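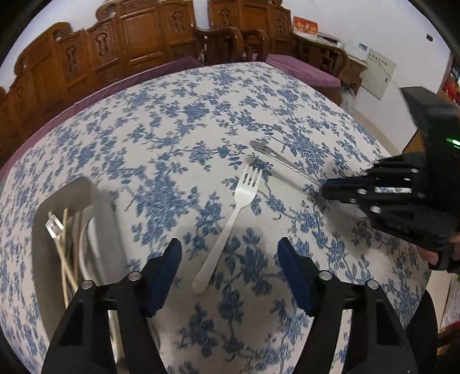

4. Does a patterned cloth hide the cutlery?

4.1 The claim

Figure 1 shows the kind of table this section is about: a round one, covered in a white cloth with a dense blue print of flowers and vines, with a fork lying on it at an angle, a slender steel utensil past the fork, and a white rectangular dish to one side. According to a line of household advice that has found its way into the research literature, a table like this is hard to clear. The print is said to break up the outline of small things, so that forks and spoons get left behind, shaken out with the crumbs, or carried to the laundry in the folds of the cloth. We will call this the hiding claim. We have our doubts about it.

The claim is usually credited to Tatlı, who asked people in 100 households how often they lost cutlery and what they kept on the table. Homes with printed cloths reported more losses. The finding has been repeated so often that the second half of Tatlı's own paragraph has dropped out of view. She noted there that the homes with printed cloths were also the ones that used a cloth every day, while most of the homes with plain cloths brought them out for guests. A cloth that goes on and off daily offers many more chances to lose a fork. Tatlı made no correction for this and said so. Later authors have been less careful.

4.2 What the questionnaire can and cannot say

Our own questionnaire went out in December and came back from 1,970 homes. We asked about the cloth in use at the time, how often it was changed, who cleared the table, and whether any cutlery had gone missing since the summer. Before asking for any comparison, we should say how little trust we place in the last of these. People do not count their forks. Several wrote in the margin that they had gone to the drawer to check and found more than they remembered owning. One reader of an early draft, Perihan Sarıgül, suggested that we throw the item out altogether. We kept it only so that our results could be set beside Tatlı's.

Taken at face value, the answers point the same way hers did. Homes with a printed cloth reported more missing cutlery than homes with a plain one. When we compared only the homes that changed the cloth at least once a week, the gap shrank to a size we would not want to defend. Anyone who wishes to keep the hiding claim will have to find it in what is left, and we do not think there is enough there to find.

There is also the question of what "printed" means. We let people decide for themselves, and they decided in very different ways. A cream cloth with a thin border was called printed by some and plain by others. A cloth like the one in Figure 1, where the small blue flowers and leafy branches spread over the whole surface, is a strong case, and few would argue over it. Most of the cloths people described to us were weaker cases. If the hiding claim holds anywhere, it should hold for all-over prints first, and earlier work has lumped those together with the rest.

4.3 Looking at the things themselves

The hiding claim also asks us to believe something about seeing, and here it can be checked against an actual table. The fork in Figure 1 is pale and has a dull surface. Its color is closer to the white ground of the cloth than to the blue of the print. By the reasoning of the claim it ought to be a hard object to pick out. We do not find it so. The long flat handle runs straight through a pattern that has curves and clusters everywhere, and the straight line gives it away. The same is true of the thin shaft of the steel utensil. A vine print may do a poor job of hiding cutlery for exactly this reason, though we offer the thought with some caution, as one table proves very little.

A striped or checked cloth might behave differently. Ekinci has argued that stripes of about a handle's width are the real problem, and her reasoning is at least tied to the shape of the objects. Her test used cloths from a single maker, Darono, and cutlery from a single set, so we cannot say how far it reaches. We would like to see it repeated with pale, dull cutlery as well as the polished kind. Shine catches the eye on any background, and a study that uses only shiny forks has made the task easy before it starts.

The dish raises a separate point. A white rectangular plate or tray with raised edges is not likely to be lost on any cloth. Small things can be lost behind it, under it, or in it. When we asked people where missing cutlery had turned up, the common answers were under a serving dish, inside a stack of plates, and in the trash with the scraps. The cloth itself was named now and then. The advice writers who warn against blue flowers have had nothing to say about serving dishes, and we suspect a stack of plates is simply a duller thing to write about.

4.4 A note on the case for the claim

Lindgren, who has defended the hiding claim more patiently than anyone, makes two points that we cannot fully answer. The first is that looking at a table on purpose differs from clearing it while tired and talking. We agree. A reader who studies Figure 1 already knows there is a fork to look for, and our remarks in 4.3 lean on that more than we would like. The second is that older people may find busy prints harder going. Our questionnaire did not ask for age, which was a mistake on our part, and Tatlı's did not either.

Neither point is evidence that printed cloths cost people their forks. Both are reasons to run the test properly, with people who clear a full table at the end of a meal and do not know that the cutlery will be counted. Until then we see no grounds for the advice to switch to plain cloths, and we have left the pattern of the cloth out of the model in Section 5.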